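November 4, 2022

I cleared the small white table this week and put out the play food again. The set is down to what gets used: a lavender plate, a light blue mug and the soft beige bun. The plate came from Gumex and cost 3 dollars. The bun is older than that and I can't remember the shop. 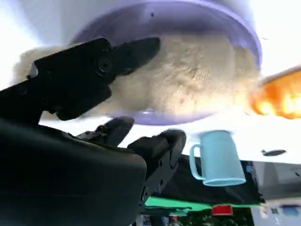

The mug came from Jotolby. I went through two others before it, both with handles too narrow for small fingers. I keep everything in one bin under the window — plates at the bottom, soft things on top — and the bin goes back on the shelf before dinner.

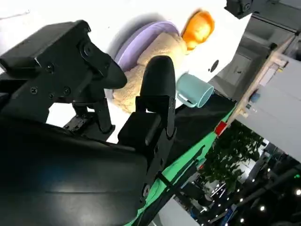 How do you wash a plush bun? By hand, in cool water with a little dish soap, then flat on a towel overnight.

The orange things are the fall part of the set. They come out in November and go back in the closet after seven weeks.
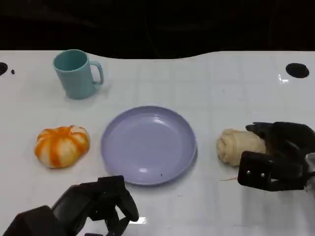

I still want a second plate. Kusside has one in green, but shipping costs more than the plate does, so I'll check Bastos first.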